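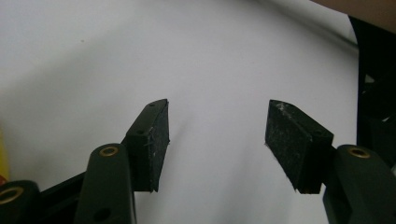

Undilen Paper Shade Readings – README

Version 2 of the shade and brightness readings for uncoated white paper, collected at the Zurnport store. Version 1 is withdrawn and should not be mixed with this one; the sheet numbering was changed between the two.

Contents

readings.csv – one row per reading, 3000 rows
sheets.csv – one row per sheet, with supplier code, nominal weight and date of receipt (month only)
conditions.csv – room temperature and relative humidity, logged every 15 minutes
notes.txt – free text entered at the bench, unedited

Columns in readings.csv

sheet_id: matches sheets.csv. Letters are upper case. Leading zeros are part of the identifier, so import the column as text.
side: F for felt side, W for wire side, U where the side could not be told. Twin-wire papers are all entered as U.
position: 1 to 9, counted left to right and top to bottom on a three by three grid, with the sheet in portrait.
L, a, b: colour values, two decimal places.
brightness: percentage, one decimal place. Values over 100 occur in papers with optical brightener and are not errors.
uv: 1 if the ultraviolet part of the lamp was included, 0 if it was filtered out.
backing: S for a stack of the same paper, B for the black tile.

Method

Sheets were left in the store overnight before reading. The instrument was set against the white tile at the start of each session and again after any break longer than 15 minutes. Readings on backing S used a stack thick enough that adding further sheets did not change the result. Readings on backing B used a single sheet and are meant for working out opacity.

The outer margin of each sheet was avoided. Where a grid position fell on a watermark the reading was taken anyway and the word "mark" entered in notes.txt against the sheet number.

Known problems

The humidity logger stopped on a Wednesday in February and was restarted the next morning. The gap is left blank in conditions.csv and has not been filled in.

Supplier code PEL covers two grades from Pelletier that were delivered under one label. They can be told apart by weight in most cases, but no attempt has been made to split them here.

Flurnora cream stock appears in sheets.csv and has no readings. It was kept in the list so that the numbering stays continuous.

Some b values for uv = 1 drift slightly towards blue late in long sessions. No correction has been applied. Users who need tight comparisons should work with uv = 0.

Use

The files may be copied and changed freely for any purpose. Please state the version number when quoting values. Corrections are collected in notes.txt and go into the next version; the csv files of a released version are not altered.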